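4.2 Trade vetoes and the long memory of managers

The Pirnesley league allows any trade to be struck down if enough of the other managers object within the voting window. The rule was written to prevent collusion. What it mostly prevents is other people's good ideas. Over the seasons covered by our records, managers proposed 530 trades, and 47 of these were vetoed. We read the message thread attached to every one of the 47, an experience neither author is keen to repeat.

Collusion was alleged in nearly all of the threads and supported with evidence in very few. Husar's earlier coding scheme sorted objections into "unfair", "suspicious" and "other", and we kept it until it became plain that "other" was doing most of the work. We therefore added a fourth class, grievance, for objections that referred back to a trade already completed, often in a previous season and once in a different sport. Grievance turned out to be the largest class. A manager who had seen one of his own trades vetoed was much more likely to vote against the next deal put forward by anyone who had opposed him, whatever the players involved were worth.

It may be objected that such managers are simply strict. We checked this by looking at how they voted when the proposer was new to the league and so had not yet had time to offend them. Their strictness largely vanished. One manager, known in the league as Bucur, approved every trade brought by a newcomer and blocked every trade brought by the man who had beaten him in a final, including one in which that man was plainly getting the worse of it.

The timing of votes points the same way. Objections cast in good faith ought to arrive spread across the window, as people get round to looking at the rosters. Grievance votes came early, and in 32 cases the objector voted before opening the page that listed the players. We know this from the logs kept by Sakico, the hosting site, which records page views in more detail than its users perhaps suppose.

We also asked whether the veto protected weaker teams, the usual defence of the rule. Taking each vetoed trade and scoring the rest of the season as if it had gone through, we found that the lower-placed side would have gained more often than it lost. This is a rough method. It assumes that both managers would have started the players they acquired, and several people in this league have been known to leave a striker on the bench out of spite.

September behaves differently from the rest of the season and is left out of the timing results. Rosters are fresh, hope is general, and almost everything is waved through. The effect lasts until the first injuries.

Figure 6. Close view of mesh fabric with a stitched seam, of the kind used in sports shirts.

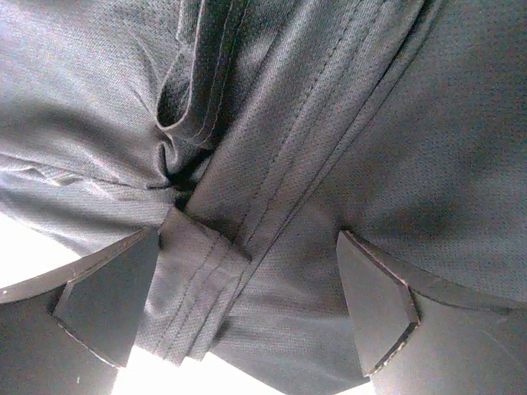

4.3 Leagues without a veto

The Fudby league gave up voting altogether and hands every disputed trade to one commissioner, at present Ilari Hämäläinen. Complaints did not fall, but they became much easier to address.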